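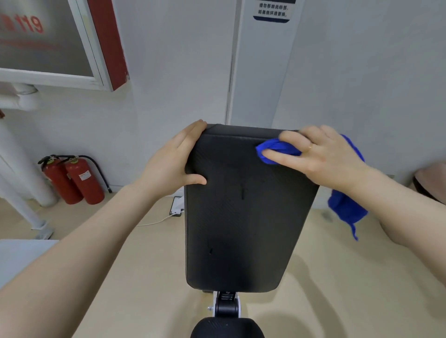 Re: [unholm-dev] Contact labels on the wipe clips, and who is holding what

On Monday Haruto Kaneko wrote:
> I ran the new contact labeler over the bench clips and the left hand
> is driving me up the wall. When it grips the top corner of the backrest
> it gets "wipe", same as the hand with the towel. Then it lets go and
> the label stays on "wipe" for another 56 frames, during which it is
> wiping air. The planner believes every word of this and schedules two
> arms for a one-arm job.
>
> Can we just hard-code left = hold, right = wipe? I need something in
> Unholm before the February tag.

We can, and it will work beautifully until the first left-handed person.

I went through the same clips last night with the debug overlay on. There are two bugs here, and they have been covering for each other.

The first is mine. The labeler asks "is this hand touching the surface?" and "is there cloth in the view?" and if both come back yes, it says "wipe". It never asks whether the cloth is in that particular hand. With the towel on the upper right of the pad and the left hand curled over the top left corner, both hands pass. I wrote that test at a time when all our clips had one hand in them, and I thought it was pretty elegant.

The fix is on the branch contact-roles. Each hand now gets its own cloth mask, grown out from the fingertips and stopped at the wrist. The stop matters more than I expected. A towel with a long end hanging past the wrist was pulling the contact patch down and to the right, so the coverage map happily marked a strip of pad as cleaned by the part of the towel that was dangling.

The second bug is in the Sadska smoother. It holds the last contact state whenever depth confidence drops, and on a glossy floor depth confidence drops all the time. An open hand over the floor next to the bench gets no usable depth behind it, so the smoother shrugs and keeps whatever it had. I've capped the hold at 11 frames. After that the state goes to "unknown", and the planner is required to treat "unknown" as free. Starberg currently treats it as an exception and quits. I'll fix that too, once I've stopped being annoyed at it.

While you're in there, please look at the pad fit. The Du Plessis fitter wants a rectangle seen from the front. Give it a backrest lying diagonally across the view, with the pale underside showing along one edge, and it fits the rectangle to both surfaces together. Coverage then comes out low because it is waiting for someone to wipe the printed letters. For now I've split the fit by surface color, which is a hack, and is labeled HACK in the source in the hope of shaming me later.

To try it:

git fetch && git checkout contact-roles
./run_labels --roles per-hand --max-hold 11 clips/bench

If you see a hand switch roles more than once a second, send me the log. Plain text, please, no spreadsheets.
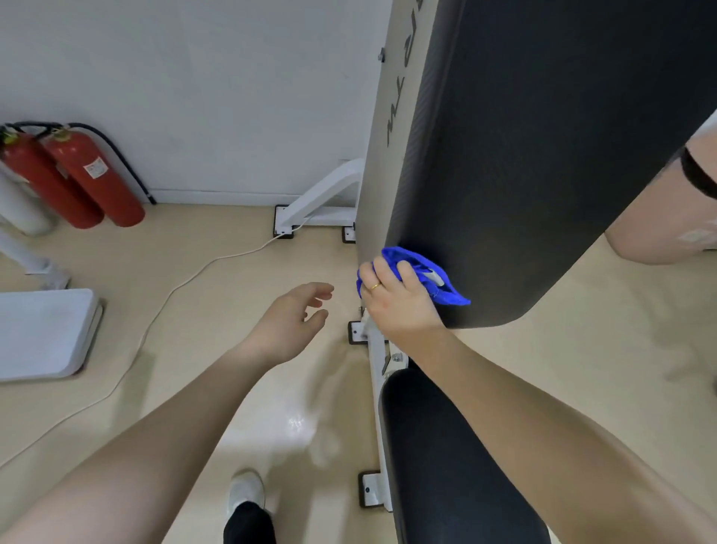 Hideaki Honda replied off-list that capping the hold is fine for the labels but will hurt the controller, which reads the same topic and backs off the surface every time it sees "unknown". He would publish two streams, one smoothed for control and one raw for labeling, and let the planner take the raw one. He also points out that he suggested this in ticket 376, which I closed.

I have reopened ticket 376.

Haruto, that leaves the February tag. My vote is to ship per-hand roles with the cap turned on for labeling only, leave the controller on the old stream, and put the two-stream change in after. If you'd still like left = hold as a fallback, make it a config flag, default off, and put your own name on it.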